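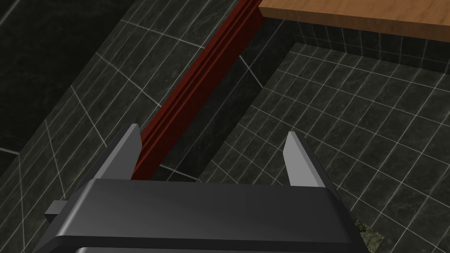
3. Wear Compliance and Retainer Stability After Fixed Appliance Removal

3.1 Background to the retention phase

Orthodontic relapse in the lower front segment is usually measured with an irregularity score, taken as the summed distance between neighboring contact points from canine to canine. The score is simple to collect and is not very sensitive to small rotations, which limits its use in short follow-up periods. For this reason the present study paired it with two further measures: intercanine width, taken cusp tip to cusp tip, and overbite, taken at the right central incisors. All three were recorded at debonding (T0), at the end of the first three months (T1), and at the close of the observation period (T2).

Retention protocols differ a good deal between clinics. Some prescribe full-time wear of a removable retainer for the first months and then a change to nights only. Others begin with nights only. A third group bonds a wire behind the lower front teeth and gives a removable retainer for the upper arch alone. The Letbridge clinic, where all patients in this study were treated, had used each of the three at different times, and its records showed no settled preference among its clinicians. The study therefore did not ask which protocol was best in general. It asked whether the number of hours a removable retainer was worn, as recorded by a sensor in the plastic, explained the change in irregularity better than the number of hours the patient reported.

3.2 Participants

A total of 242 patients were invited at their debonding visit. Inclusion required a full permanent dentition up to the first molars, treatment with fixed appliances in both arches, and an irregularity score below 1 mm in the lower arch at T0. Patients were excluded if they had a cleft, a missing or peg-shaped lateral incisor, active gum disease, or a planned implant in the front segment. Patients who had been treated with lower incisor extraction were also excluded, as the contact point measure is not comparable in these cases.

Patients were assigned to one of two groups. The first received vacuum-formed retainers in both arches with instructions for full-time wear until T1 and night wear from then on. The second received the same retainers with instructions for night wear from the start. Assignment was done by sealed envelope, opened by the dental assistant after the T0 scan had been stored. The treating clinician could not be kept unaware of the assignment, since patients tended to mention it. The examiner who measured the scans was not told.

3.3 Retainers and sensors

All retainers were formed from the same 1 mm sheet material and trimmed 2 mm beyond the gum line on the cheek side and at the gum line on the tongue side. A temperature sensor was sealed in a pocket next to the upper left first molar. The sensor logged one reading every 15 minutes. A reading was counted as wear if it fell between 33.5 and 38.5 degrees Celsius. Single readings in this band with no matching reading before or after were discarded, to reduce false counts from retainers kept in a pocket or left near a heater.

The lower retainer carried no sensor. Early trials with a sensor in the lower arch gave a high rate of complaints from the patients about the tongue, and the lower pocket tended to split at the corner nearest the second premolar. Lower wear was therefore taken to equal upper wear. This is a weakness of the design and is taken up again in Section 5.

Data were read out at each visit with a contactless reader. Patients knew that the retainer held a sensor and had signed a consent form that said so. They were not shown their own wear record before T2. Parents who asked for the record were told that it would be given to them at the last visit.

3.4 Self-report

At T1 and T2 each patient filled in a short form in the waiting room. The form asked for the usual number of hours of wear per day over the past month, the number of nights missed in the past two weeks, and the main reason for missed nights. Patients under 14 filled in the form with a parent present if they wished. The form had been tested in an earlier pilot by A. Ketilsson and was changed in only one respect: the question on hours had offered fixed ranges, and it now asked for a single number.

3.5 Scan measurement

Intraoral scans were exported as surface meshes and measured on screen by one examiner (T. Bae). Contact points were marked in the occlusal view with the mesh shown in a neutral gray, without color texture, and the view was leveled to a plane through the two first molars and the midpoint of the incisal edges. Each arch was measured twice, with at least two weeks between sessions. Where the two irregularity scores differed by more than 0.3 mm a third measurement was made and the median used.

To check the error of the method, 50 arches were drawn at random and measured by a second examiner who had no other part in the study. Error was expressed with Dahlberg's formula and agreement with the intraclass correlation coefficient for absolute agreement.
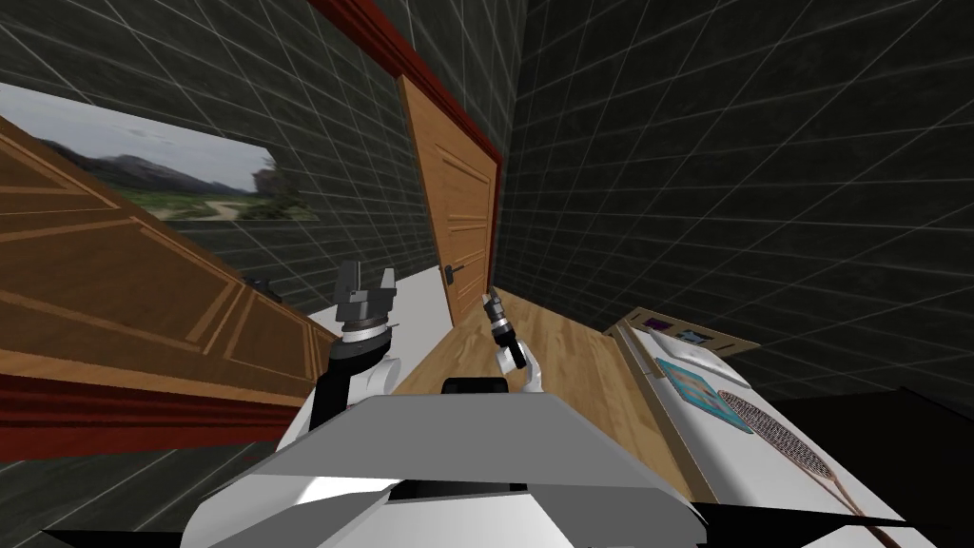 Figure 3. Simulated room, view with the two-armed robot in the foreground and one gripper raised and open.

Marking contact points on a mesh calls for a fixed rule when two neighboring teeth no longer touch. In such cases the anatomic contact point was taken as the most prominent point of the side surface in the occlusal view, whether or not the neighboring tooth was in contact with it. The same rule was used at all three time points. Teeth with a composite build-up placed after T0 were left out of the irregularity score, and the score was then treated as missing for that arch. No attempt was made to fill in missing scores from the remaining contacts.

Intercanine width was not measured where either cusp tip had been worn flat. An estimated tip, placed at the center of the wear facet, was considered and dropped, as repeated marking of the facet center gave a larger error than the change under study.

3.6 Statistical analysis

The main outcome was the change in lower irregularity from T0 to T2. A linear mixed model was fitted with time, group, and their interaction as fixed effects and patient as a random intercept. Mean daily wear was then added in two separate models, first as recorded by the sensor and then as reported by the patient. The two models were compared by Akaike's criterion. Age at debonding, sex, and the irregularity score before treatment were entered as covariates in all models.

Wear was averaged over all days between two visits, with days on which the retainer was away for repair left out of both the sum and the count. A record was accepted if at least 80 percent of the expected readings were present. Records that fell below this limit were treated as missing for the interval in question. Sensitivity analyses were planned with the limit removed and with all discarded single readings restored.

Bonferroni correction was applied to the two secondary outcomes. The level of significance was set at 0.05 for the main outcome. Residuals were inspected by plot. Where the spread rose with the fitted value, the model was refitted on the square root of the irregularity score and both versions were kept for the report.

3.7 Handling of lost and broken retainers

Patients were told to call the clinic on the day a retainer was lost or cracked. A replacement was made from the most recent scan if no more than 7 days had passed, and from a new scan if the delay was longer. The date of loss, the date of the call, and the date of fitting were entered in the study log. Where the patient could not give a date of loss, the last day with a valid wear reading was used if the retainer was recovered, and the interval was marked as unknown if it was not.

Replacement retainers carried a new sensor. The records from the old and new sensors were joined at the date of fitting, and the gap was counted as zero wear unless the gap was due to a delay at the laboratory. Laboratory delays were treated in the same way as repair days. Moon and Kalley, in their work on wear records in growing patients, counted all gaps as missing. Their approach avoids an assumption about what the patient did during the gap, but it also removes the very days on which movement is most likely to take place, and it was not followed here.

Cracks without loss of fit were left alone if they did not reach the gum line. Cracks at the canine were the exception and led to replacement in all cases, as the plastic at this site carries much of the hold on the front segment. Wear on the biting surface was noted at T2 as absent, present without a hole, or present with a hole. Patients who reported grinding at night were kept in the study and flagged in the log, and the models in Section 3.6 were run with and without them.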